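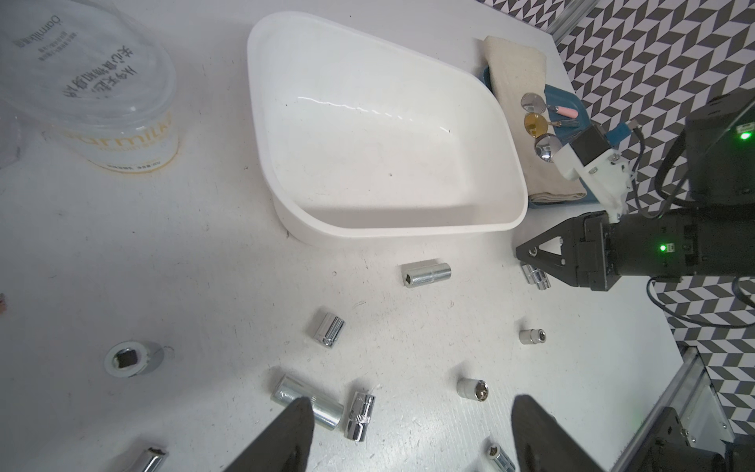
Harico questions the case for costly socket storage

Most loose sockets need a plain tray and a bit of patience, says repair advice service

PENRY, February – Households are being sold far more tool storage than they need, according to a new survey from the repair advice service Harico, which is asking shops and makers to show some evidence before they promise customers a tidier workbench.

Harico put its questions to 2,026 adults who own at least one set of sockets. It found that 62 per cent had bought a rail, case or fitted insert to keep them in. Of those buyers, 42 per cent said they still had sockets lying loose the last time they finished a job.

"I've read a lot of packaging this year and most of it says the same thing," said Vaida Paulauskas, who ran the survey. "Buy the organiser and the mess goes away. I would like to see who tested that, and for how long. We asked and mostly got brochures back."

The tabletop shown with this release will look familiar to anyone who has taken something apart at home. Chrome and zinc-plated sockets are scattered over the white surface, long ones on their sides, a wide short one lying flat, a small one standing upright. A white plastic tray sits among it all with nothing on its floor except a few dark specks. A large clear cup marked "Oarmilk" has ended up on its side next to it, and a folded beige cloth is taking up a blue tray on the other side.

Harico's view is that a fitted insert would do little for a table like that. A tray with rounded corners and sloped sides will hold sockets of mixed lengths without asking anybody to match each one to its own hole. It can be carried to the sink and wiped out. It doesn't stop being useful when a piece goes missing and is replaced with one from a different set.

The service is also doubtful about the sorting rules that come printed with many organisers. Arranging by size looks good in a shop. At home, respondents told Harico, they reach for the same handful of sockets again and again and leave the others alone for months. Harico suggests keeping the ones in regular use in an open tray and putting the rest away in whatever box they came in.

Its advice for clearing a bench is short:

Take cups off first, along with anything else that has held a drink.

Wipe out the tray before filling it.

Gather the sockets in one go, long and short together, and sort them afterwards if you still want to.

Keep small round mirrors, lenses and similar bits on a folded cloth, well away from the metal.

Set aside 5 minutes for it at the end of a job.

Not everyone at Harico is convinced that even this will stick. Emrys Pugh, who edits the service's advice sheets, expects plenty of readers to follow the list once.

"I don't want us making the same claims as the people we're complaining about," he said. "A tray won't make anyone tidy. It's cheap, it's easy to clean, and if you hate it you can put seedlings in it. I'm not going to say more for it than that."

Harico accepts that its survey has limits. People were asked to remember what they had done, and memories of tidying up tend to be generous. The survey did not compare one product with another, and the results should not be read as a verdict on any single maker. Fitted cases may well suit people who work out of a van or share tools with others, and the service has no quarrel with them there.

It does want clearer wording on the shelf. Phrases such as "ends clutter" and "never lose a socket again" should be dropped, Harico says, unless the seller can back them up.

The full survey questions and the bench advice sheet are free on request.

Press contact: Heledd Landeg, Harico press desk, Penry

ENDS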